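The case for fewer meeting rooms and more small tables

Office planning still works from a ratio set when most staff had a desk phone. The usual rule gives one enclosed room per fixed number of desks, sizes each room for eight or more, and treats whatever floor is left over as circulation. The rule is easy to apply and easy to audit. It also produces buildings in which people cannot find a place to talk.

Take a floor of 3,000 square feet. Under the standard layout, 800 of those go to enclosed rooms. At Skambridge, where I worked on the last refit, the booking logs showed that most reservations on such a floor were made for two or three people. An eight-seat room holding two people is occupied as far as the calendar is concerned. In terms of seats it is three-quarters empty, and the booking system has no field for that.

The fix most vendors offer is better software. Hodetti and Stellov both went this way, adding door sensors that release a room when no one shows up. Release rules recover hours lost to no-shows. They do nothing about the mismatch between the size of the group and the size of the room.

A small round table costs little, needs no ductwork, and can be moved by two people before lunch. It has no head, so a third person can join without anyone shifting seats. It should stand away from the main aisle and within reach of a power outlet.
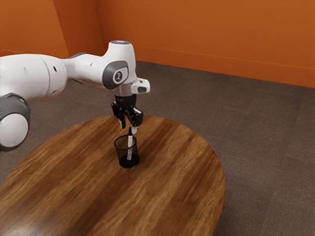 A round wooden table with a small container for writing instruments.

Noise is the standard objection, and it is a fair one. Two people talking at normal volume will bother a third who is trying to read. Distance and soft surfaces handle most of this. At Paulík, 250 square feet of carpet and ceiling panel did more for speech privacy than the glass partitions they replaced, at a lower cost per seat.

Confidential talks are a separate matter and do need a door. A planner should count those first, provide rooms for them, and stop there. Everything else can start at an open table and move only if it has to.

The ratio survives because leases and fit-out contracts are priced against it. That should be taken up with the landlord before October, when the next round of drawings is due.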